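Cahier d'atelier, Nulside
Jeudi 15 novembre

Reprise des essais avec le grand bol, celui qu'on appelle Zou. Je note tout le soir même, parce que la dernière fois j'ai attendu le week-end et j'avais perdu la moitié des sensations. Et quelle séance ! J'en ai encore la nuque qui fourmille en écrivant.

Accordage d'abord. Zou sort à 382 Hz sur la frappe douce au maillet de feutre, tiers supérieur de la paroi. Même valeur au maillet gainé de cuir, mais avec une deuxième voix au-dessus qui prend tout de suite beaucoup de place. Je préfère nettement le feutre pour l'ouverture. Le cuir réveille, il est parfait pour le retour, quand les gens sont loin et qu'il faut les ramener sans leur parler. À essayer aussi : le cuir sur le bas de la paroi, presque au pied. J'ai tenté deux frappes en fin d'après-midi et le son est plus court, plus terreux. Ça m'a fait penser tout de suite au travail sur l'ancrage.

Frotté au bord, il démarre lentement. Il faut trois tours complets avant qu'il chante, et si on presse le geste il se met à grésiller. Madhu Solanki, qui a le poignet bien plus souple que moi, l'obtient sans aucun grésillement en tenant le maillet presque à la verticale. J'ai refait après elle, maillet droit, épaule basse : beaucoup mieux. Donc c'est bien une affaire d'angle et pas de force, et je retire ce que j'avais écrit en août sur le bord mal poli.

Séance complète ensuite, suite Momanano du début à la fin, avec le groupe du jeudi. Presque 50 minutes entre la première frappe et la parole. Ordre suivi :

Souffle libre, sans consigne
Zou, frappes espacées, feutre
Silence
Petit bol aigu près des pieds
Zou frotté, très bas
Silence long
Cuir, une seule frappe

Le deuxième silence, je l'ai laissé filer bien plus que prévu. Je sentais qu'il se passait quelque chose dans la pièce, une espèce d'épaisseur très douce, et je n'avais aucune envie de la casser. Plusieurs personnes en ont parlé au partage, chacune avec ses mots (du velours, de l'eau tiède, une couverture posée par quelqu'un d'autre). Une participante a pleuré un bon moment et s'est dite allégée. Une autre n'a rien senti du tout à part le froid aux genoux, et je le note avec la même attention. Prévoir des plaids en plus.

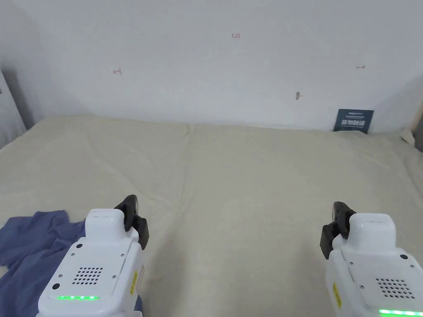 Pour ce qui est de la place du petit bol, je change d'avis. Près des pieds, il descend bien pour les gens allongés sur le dos, mais ceux qui étaient sur le côté l'ont trouvé agressif. Madhu propose de le poser à hauteur des genoux, sur un coussin plat, et de le jouer une fois sur deux seulement. On essaie ça dès la prochaine fois. Elle suggère aussi de supprimer la phrase d'accueil sur la saison, que je trouve jolie mais qui met tout le monde dans la tête avant même d'avoir soufflé. Elle a raison, je la garde pour le thé.

Intention du soir : laisser remonter ce qui est vieux. Je l'avais écrite sur un papier plié sous Zou et je ne l'ai pas dite à voix haute. Au partage, quatre retours ont tourné autour de la maison d'enfance. Je sais bien que novembre pousse à ça, les jours raccourcissent, on rentre les choses. N'empêche, j'ai eu un grand frisson de joie en dépliant le papier ! À refaire avec une intention tirée au sort, que je ne connaîtrai pas moi-même. Madhu écrira les papiers et les gardera jusqu'à la fin. Comme ça je ne pourrai pas orienter la séance par le regard ou par le rythme, ce que je fais sûrement sans m'en rendre compte.

Registre des rêves : on en est à 3 414 récits recopiés depuis l'ouverture du cahier commun. Merci à ceux de Claltommont qui nous ont envoyé les leurs, écrits serré, recto verso, une merveille à lire et un calvaire à déchiffrer. J'y retrouve beaucoup d'escaliers et beaucoup d'eau montante, comme chez nous. Je voudrais sortir les rêves de la nuit qui suit une séance et les relire à part, à la suite, sans commentaire. Mon impression, à prendre pour ce qu'elle est : les couleurs y sont plus franches et il y a plus de personnages qui parlent. Il faudra quelqu'un d'autre que moi pour relire, j'y tiens trop.

Encens. Deux mélanges ont brûlé avant l'arrivée du groupe, fenêtre entrouverte. Le premier (oliban et un peu de sauge) laisse une note claire, assez droite, qui tient bien jusqu'au premier silence. Le second, avec le benjoin, est superbe dans la coupelle et trop sucré dans la pièce. J'ai eu la tête lourde, Madhu aussi. On garde le benjoin pour le travail individuel, une pincée, pas davantage. Rappel pour qui ouvre la salle : demander chaque fois s'il y a de l'asthme dans le groupe, et s'en passer complètement au moindre doute. Le son suffit très bien.

Côté corps, de mon côté : mains très chaudes dès le frotté, puis une grande fatigue après la parole, passée avec un bol de soupe et dix minutes dehors. Même chose en août, je m'en souviens maintenant. Je crois que je retiens mon souffle quand je frotte longtemps. Madhu m'a regardée faire et confirme, je bloque en haut de l'inspiration comme si je portais une pile d'assiettes ! Exercice pour la semaine : frotter à vide, sans groupe, en expirant par la bouche, jusqu'à ce que ça vienne tout seul.

Question restée ouverte, posée par un nouveau venu au moment des chaussures : est-ce qu'il faut y croire pour que ça marche ? J'ai répondu qu'on pouvait venir simplement pour se reposer et écouter, et que ceux qui suivent un traitement le continuent, évidemment. Il a eu l'air soulagé et il a demandé la date suivante. J'aimerais qu'on mette cette réponse par écrit à l'entrée, en deux lignes, avec des mots simples. Si quelqu'un a une belle écriture, le carton est dans le tiroir du haut.

Pour la prochaine fois :

Petit bol aux genoux, une fois sur deux
Intentions tirées au sort, papiers chez Madhu
Oliban seul
Plaids supplémentaires
Recoller le feutre du maillet moyen, qui se défait côté manche
Répondre à Claltommont, et leur demander s'ils veulent essayer la suite Momanano chez eux avec leurs propres bols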